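Ginow Town Council - Minutes of the Regular Meeting
Wednesday, 9th August, 7:00 p.m., Council Room

Presiding: Reinhold Gerlach
Minutes: Mattes Hellwig

1. Opening
Reinhold called us to order at 7:04 and was delighted to see the public benches full. The June minutes were approved with one fix: the footbridge is on Kodatley Road, as several residents were happy to point out.

2. Library hours ordinance, second reading
The ordinance adds Sunday opening from noon to five and one late evening a week. Mattes reported that the petition in favor closed with 1,043 signatures, the most the clerk's office has on record for any petition (well done to everyone who stood outside the market with a clipboard!). Two residents spoke for it. One asked about parking on the late evening, and the council agreed to open the lot behind the town hall until ten.
Passed, seven votes to one. The new hours start in September.

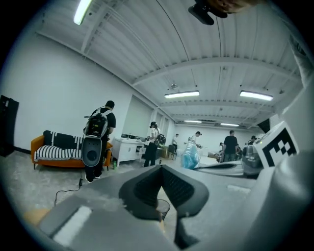 3. Public comment rules
A resident from the Görtz side of town asked for longer speaking slots, and there was a lively exchange about it. Three minutes has felt tight, especially for people speaking for a whole street. The council agreed to try five minutes at the next two meetings. Sign-up stays open until the chair reaches the item - no more cutoff at noon.
Approved by voice vote.

4. Small grants for neighborhood projects
What a great batch this time! We received 80 applications, and the reading group got through every one of them. The top award stays at $300 per project. Members liked the street tree proposals very much, and also the idea of a shared tool shed near the school. Reinhold asked that applicants who miss out get a proper letter with comments so they can try again.
The list of awards was held over to the next meeting so that the last addresses can be checked.
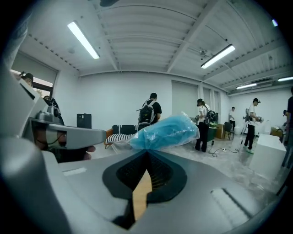

5. Online payments
The clerk's office gave an update on Fanance, the new system for permit fees and dog licenses. In its first month 204 households signed up. There is still trouble with receipts not printing the permit number, and the office will keep mailing paper copies until it is fixed. Mattes asked that cash and checks stay welcome at the counter. Agreed, no vote needed.

6. Other business
The bus shelter on Kodatley Road gets its new roof panel before school starts.
Ward map: the draft will be at the front desk for anyone who wants to mark it up. Please do - the last round of comments made it so much better.

Action items
Mattes: post the library hours at both entrances.
Reinhold: write to the grant applicants.
Clerk's office: receipt fix, report back in September.

Adjourned at 8:51 p.m.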